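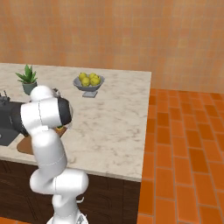 **Marble counters: talk me out of it (or into it)**

**slabhappy60**
We're redoing the kitchen and I want pale marble on the island. My spouse wants quartz. The installer wants whatever clears his schedule fastest. The quote from Paracha is 108 a square foot for honed marble, sealed once, edges included. Anybody lived with it?

**grouty_mcgroutface**
Twelve years here. It etches. Lemon juice, wine, tomato sauce, a strongly worded email. If you need it to look new, don't buy it.

**slabhappy60**
How bad is "etches"? Ring you can see from across the room, or ring you find when you're already in a bad mood?

**grouty_mcgroutface**
The second kind, if it's honed. Polished is the first kind.

**tilewidow**
I'm going to disagree. We had honed and I could map every dinner party. Sealing does nothing for acid, it only slows down stains, and the sales guy will let you go on believing otherwise until the check clears. We tore it out and put in quartz from Keltus. I haven't thought about my counters since, and I mean that as praise.

**grouty_mcgroutface**
You also put hot pans on quartz exactly once. Ask me how my sister's resin looks.

**tilewidow**
I own trivets. They were four bucks.

**oldhouse_unach**
People in Italy have been rolling dough on this stuff for centuries and seem fine.

**tilewidow**
They weren't planning on resale.

**bevel_edge**
Get a sample before you argue any further. Leave half a lime on it overnight, then some coffee, then mustard. If you look at it the next day and shrug, you're a marble person. Also 108 sounds OK where I am, but ask whether the sink cutout is in there. Mine wasn't, and that was 191 extra.

**slabhappy60**
Cutout was NOT in there. Thanks, I think.

Sample is on the windowsill with a lime on it. Spouse has asked why we're out of limes.

**grouty_mcgroutface**
Do the mustard too. Mustard's the one that got me.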